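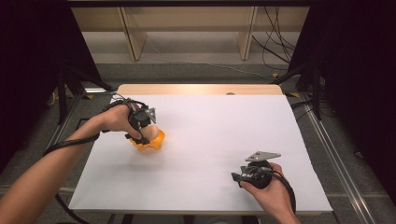
Liesbeth Hoekstra said there was no point looking for Laller 14, as they had stopped making it in December and the shops had been cleaned out by people like us. She said it over the phone while she was doing something with the dishwasher. I could hear the baskets going in and out.

I told her it was for Mum.

"Your mum's got a drawer full of lipstick," she said.

"She's got a drawer full of other lipstick."

Liesbeth thought about that. Then she told me to try Ciobanu's in Karbridge, the chemist next to the old bank. They were slow to move stock there. She had found a blusher in the bargain tub once that still had a price sticker from before the smoking ban.

Mum had worn 14 since 2000. I know the year as she bought the first one for my cousin's wedding and it is in all the photos. It was a brownish pink, fairly dull in the tube, and on anyone else it looked like nothing much. I tried it when I was a teenager and looked as if I had been ill. On her it looked like her mouth. When the last tube ran down she dug the end out with a bobby pin, and after that she kept the empty in her handbag with the lid on.

Her seventieth was on 16th July, at the bowls club in Nurnmont. She had picked the dress and booked her hair. She had said twice that she might go without lipstick, and both times she said it to the kettle.

I drove to Karbridge the week before. It takes a bit over an hour if you don't get behind a caravan, and I got behind a caravan. The bank had become a place that sold lamps. Ciobanu's was open but the lights at the back were off, and the man at the counter was counting tablets into a tray with a flat knife. His badge said Kwabena Alhassan. He held up a finger until he had finished.

"Laller," I said. "Lipstick. I'm after a 14."

"Makeup's on the left wall. What's there is there."

What was there was a Laller stand with the mirror cracked in one corner. Most of the slots were empty. There were nail files in one of them and a packet of cough lollies in another. I took out every tube and read the bottom. There were three of the 10, which is a dark berry colour, and a single 13, which is a pale sort of apricot. The slot for 14 still had its sticker, with the tester standing in it. The tester had been worn down flat and had a hair on it.

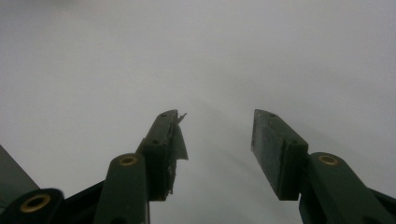
Part Two

I asked if I could buy the tester.

"You can't buy a tester," Kwabena Alhassan said.

"Could I have it, then?"

"It's been on people's mouths."

I said I didn't want it to wear, I wanted it to match. He came around the counter and looked at it himself, and turned it up to see if there was more further down. There wasn't. He asked what the occasion was and I told him. He asked what she looked like, and I got out my phone and found the photo from the wedding, with Mum holding a plate and laughing at something off to the side.

He made it bigger with two fingers.

"My wife used to mix hers," he said. "On the back of a saucer. She'd never leave the house in a colour you could buy."

So I bought the 13 and one of the 10s. He wrapped the tester in a square of tissue and put it in the bag and rang up nothing for it. He told me to wipe everything with alcohol first and charged me for the alcohol.

I did it that night at my kitchen bench. I cut a slice off each lipstick with a butter knife and put them in an egg cup, and stood the egg cup in a saucepan of hot water. Half and half came out like beetroot. I had imagined they would meet in the middle, but the dark one ate the pale one completely. I started again with almost all apricot and just a scrape of the berry on the end of a toothpick, and then another scrape. 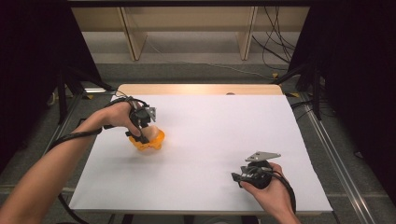 By the fourth go I had used most of the apricot and my wrist was striped up to the elbow. I had the tester next to me on its tissue and I kept going to the window and back, then remembering it was dark outside and the window was no help. I rang Liesbeth and she told me to go to bed and look at it in the morning. She said all pinks are the same after ten o'clock.

In the morning it was a bit too pink. It needed brown. I had an old eyebrow pencil, and I shaved the tip of that into the egg cup and warmed it up again and stirred. I don't know if you are meant to do that. Then I scraped the whole lot into a little tin that had held lip balm and put it in the fridge beside the butter.

I gave it to her in the car park at the bowls club. I had meant to do it at the house, but Stijn Willems had come to pick her up early and she was already in his front seat with the belt on when I got there. She opened the tin and smelled it.

"What's this?"

"It's close to 14," I said. "I made it."

She pulled the visor down and put some on with her little finger, top lip and then bottom, and pressed them together. Stijn looked straight ahead at the hedge. She moved her head to one side and then the other.

"It's not it," she said.

"No."

"It's a bit browner."

"That's the eyebrow pencil."

She looked at me in the mirror for a while. Then she put a second coat on and snapped the lid down and opened her handbag. The empty tube was in the side pocket where she kept it. She took it out and gave it to me, and put the tin in the side pocket.

"Chuck that for me, love," she said. "There's a bin by the door."

Stijn got out and went round to do her door. I walked in behind the two of them, past the bin, with the tube in my hand.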